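Ballodum ouvre une mûrisserie de bananes à Ploltutville

La société Ballodum a mis en service en septembre une mûrisserie de bananes à Ploltutville, dans l'ancien entrepôt Marinescu. Le site couvre 3000 mètres carrés et traite à pleine charge 369 palettes par semaine. Les fruits arrivent verts du port de Banow, puis passent en chambre close, où température et humidité sont réglées lot par lot.

Le tri final se fait à l'unité, sur un plan clair, sous éclairage constant. L'opérateur relève la teinte de la peau, la couleur du pédoncule et la présence de taches brunes.

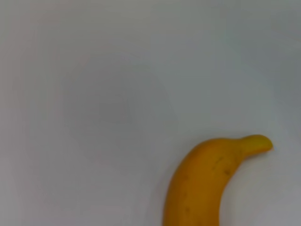

Un pédoncule encore verdâtre sur une peau jaune reste admis en première catégorie. Les petites taches brunes orientent le fruit vers la vente rapide — marchés, cantines, transformation — sans déclassement au-delà d'un seuil fixé avec les acheteurs. Selon Ballodum, près de 75 % des volumes partent en grande distribution.

L'installation emploie 50 personnes, en deux équipes. Les premières livraisons quittent le quai à 4 heures. Une extension des chambres froides est à l'étude.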